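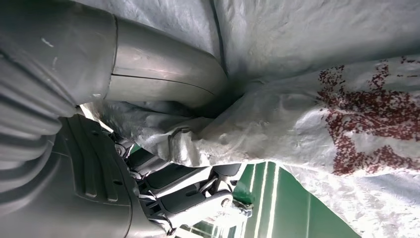 Bediener (m/w/d) für die Aufnahme von Demonstrationsdaten — Sendungshandhabung

Arbeitgeber: Pasichnyk Handhabungstechnik
Einsatzort: Versuchshalle Urerholm
Projekt: Flultmont
Umfang: 31 Wochenstunden, zunächst befristet auf neun Monate
Beginn: Juni
Kennziffer: UR-31

Gegenstand der Tätigkeit

Im Projekt Flultmont wird ein lernendes System für die Vereinzelung und Ausrichtung biegeschlaffer Sendungen trainiert. Grundlage sind Demonstrationen, die von Bedienern per Fernsteuerung ausgeführt und mitsamt Gelenkstellungen, Greiferzuständen und Kamerabildern gespeichert werden. Gesucht werden Personen, die solche Demonstrationen über längere Zeit in gleichbleibender Qualität erzeugen.

Im Mittelpunkt stehen Versandbeutel aus Kunststoff und Säcke aus Gewebe. Solche Gebinde verformen sich beim Greifen, werfen Falten und verdecken die Kontaktstelle. Der Bediener entscheidet anhand der Kamerabilder, wo er ansetzt, wann er nachgreift und wann er einen Versuch abbricht. Auch abgebrochene Versuche werden gespeichert und als solche gekennzeichnet.

Ablauf einer Episode

Die Sendung wird aus dem Vorrat entnommen und auf die Scanfläche gelegt, das Versandetikett nach oben. Liegt sie falsch herum, wird sie gewendet. Nach dem Scan folgt die Übergabe an das Förderband. Eine Episode endet mit dem Loslassen oder mit dem Abbruch, und der Bediener vergibt unmittelbar danach ein Kennzeichen aus einer vorgegebenen Liste.

An der zweihändigen Station werden beide Hände getrennt geführt. Typische Aufgaben sind das Anheben einer Beutelecke, das Halten mit der Gegenhand und das Wenden über die Längskante. Die Station mit Parallelgreifer dient vorwiegend für Säcke und für Griffe in engen Falten. Der Wechsel zwischen den Stationen erfolgt nach Plan, im Regelfall zweimal pro Schicht.

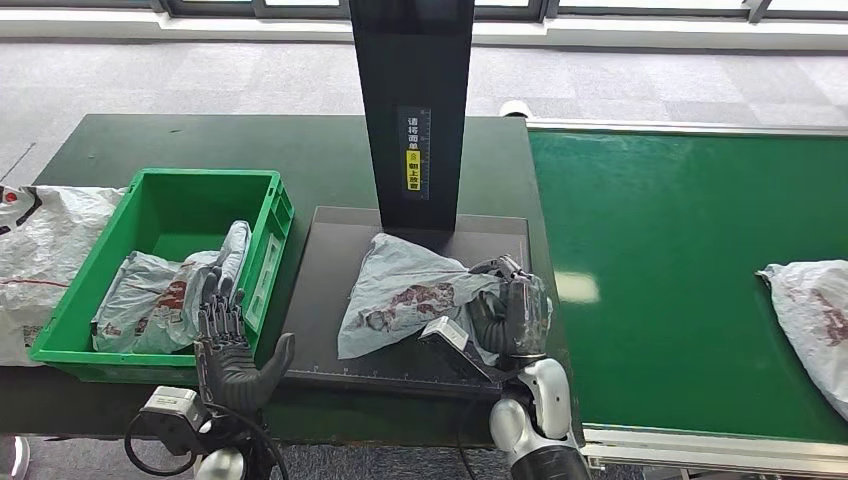 Ihre Aufgaben

Ausführen von Demonstrationen nach Aufgabenblatt
Kennzeichnen der Episoden (vollständig, abgebrochen, Sensorausfall, Bedienfehler)
Prüfung der Kamerabilder vor Schichtbeginn
Umlagern und Mischen der Testsendungen zwischen den Serien
Eintrag von Auffälligkeiten in das Stationsprotokoll
Teilnahme an der wöchentlichen Durchsicht verworfener Episoden

Anforderungen

Ruhige, reproduzierbare Handführung. Eine abgeschlossene Ausbildung ist erwünscht, die Fachrichtung ist nachrangig. Erfahrung mit Fernsteuerungen, Mikroskopierarbeitsplätzen, Kranführung oder Sortieranlagen wird angerechnet. Programmierkenntnisse werden nicht vorausgesetzt. Deutsch oder Englisch in Wort und Schrift, ausreichend für Aufgabenblätter und Protokoll.

Normales oder korrigiertes Sehvermögen und uneingeschränkte Farbunterscheidung sind erforderlich. Bewerber mit Beschwerden an Handgelenk oder Schulter bitten wir um vorherige Rücksprache — die Steuergeräte lassen sich nur in Grenzen anpassen.

Einarbeitung

Die Einarbeitung dauert 4 Wochen und wird voll vergütet. Zum Abschluss sind 100 zusammenhängende Episoden nach einem festen Aufgabenblatt aufzunehmen; bewertet werden Vollständigkeit der Kennzeichen und Gleichmäßigkeit der Bewegung. Die Geschwindigkeit geht nicht in die Bewertung ein. Im laufenden Betrieb liegt der Sollwert bei 700 Episoden im Monat, Abbrüche eingerechnet.

Arbeitszeit und Pausen

Frühschicht ab 6:30 Uhr, Spätschicht ab 13:00 Uhr. Nach jeweils 45 Minuten an der Steuerung folgt ein Wechsel zu Kennzeichnung oder Materialvorbereitung. Zwischen Urerholm und dem Bahnhof Pornthorpe verkehrt zu Schichtbeginn und Schichtende ein Werksbus.

Bewerbung

Lebenslauf und ein kurzes Anschreiben unter Angabe der Kennziffer an Razia Qureshi, Pasichnyk Handhabungstechnik, Urerholm. Geeignete Bewerber werden zu einem Probetermin von zwei Stunden eingeladen. Die dabei aufgenommenen Episoden werden nach der Auswertung gelöscht.

Rückfragen zur Ausschreibung

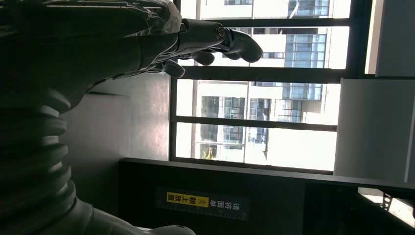
Ob man als Linkshänder an der zweihändigen Station benachteiligt sei, wollte eine Bewerberin wissen, und ob die führende Hand im Aufgabenblatt vorgeschrieben werde.

Razia Qureshi: Die führende Hand ist in der Hälfte der Aufgabenblätter freigestellt. In den übrigen ist sie vorgegeben, links und rechts im Wechsel, damit der Datensatz beide Varianten enthält. Bitte geben Sie Ihre Händigkeit in der Bewerbung an, wir tragen sie in die Episodendaten ein.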